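Home Towels Kitchen Linens Bedding Sale Care Guide Contact

Otberg Bath Towel in Teal
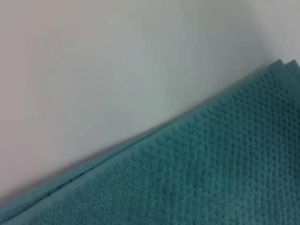
I've been selling towels out of our shop in Trurnow long enough to be picky, and I still took two of these home the first week they came in (paid full price too, because Ekkachai does the books and he checks). The Otberg is our everyday bath towel. It's thick without being one of those huge hotel things that takes up half the washing machine, and it has a raised dotty texture that I just love on my back after a shower.

The color first, since I get more emails on that than on anything else. We call it Teal. Some people open the package and say turquoise, and I'm not going to argue with them. It's a blue-green with a dusty look to it, pretty soft, so if you want that bright swimming pool color you'd be better off with our beach range. I have mine in a bathroom with white walls and an old green bath mat and they get along fine. If you're trying to match paint, write to me and I'll mail you a swatch for the price of a stamp!

Now the dots. They're little raised nubs that run in rows, with a flatter band along the hem where the texture is much less pronounced. The nubs give you a bit of a scrub, more than a plain towel does, but they're still soft. My sister says it feels like a towel that's paying attention. My teenage son says it's a towel. Both of them keep taking mine.

Weight and feel

The cotton is 465 gsm, which puts it in the middle for bath towels. Our Mak towels are lighter and dry faster on a rail, and I'd pick those for a gym bag or a camper. The Otberg has more body to it. It holds a fold nicely, so if you like a neat stack on an open shelf (guilty) it'll stay where you put it and not slump over the front.

I should say that they come out of the package feeling a little slick. Most new towels do, it's the finish from the mill. Wash them before you use them, on their own, with no fabric softener, and then again if you have the patience. Mine were at their best after the third wash or so and they've stayed that way.

Washing

Warm wash, with similar colors. They'll shed some fluff at first, so please don't put them in with your black pants like I did. Go easy on the detergent. Tumble dry on low for 30 minutes, take them out and give them a good shake, then put them back in if they need it. The shake really does bring the nubs back up. Line drying works too, but they'll be a bit crisp, and I know there are people who like that (my mother, for one, who thinks a soft towel is a damp towel).

No bleach. Watch out for face creams with benzoyl peroxide as well, that stuff takes the color right out and no amount of washing will fix it. Keep a white washcloth by the sink for that.

If you snag a loop, snip it level with small scissors. Don't pull it.

How I fold mine

Long edges together, then in half, then in half again, with the hem tucked toward the back of the shelf. I've seen the fancy three-way fold and tried it for a month. Too fussy for a Tuesday kind of house like ours. The Otberg is thick enough that four in a pile is plenty for a normal shelf, and after that I start a second pile.

Buying them

You can get them one at a time or as a set of 4, and the set works out cheaper per towel. Hand towels in the same teal are on their own page. No washcloths yet, I keep asking.

We've sold over 2000 Otbergs now, which is silly for a shop our size, and the teal has been the one people come back for. We ran out last August and I had a waiting list taped to the side of the register. I order bigger batches these days, but if you're doing a whole bathroom I'd still get everything in one go. Shades can shift a tiny bit from one dye batch to the next, and when you order together I pack from the same carton.

Returns are fine if the towel hasn't been washed. Send it back in whatever bag you have.

If you like the texture but want something for the kitchen, have a look at Flenadis, our tea towel line. It has a smaller dot and a thinner cloth, and it's very good on wine glasses. For anything else, use the contact page. You'll get me, or Ekkachai Ongart if it's before nine in the morning, and his answers are shorter.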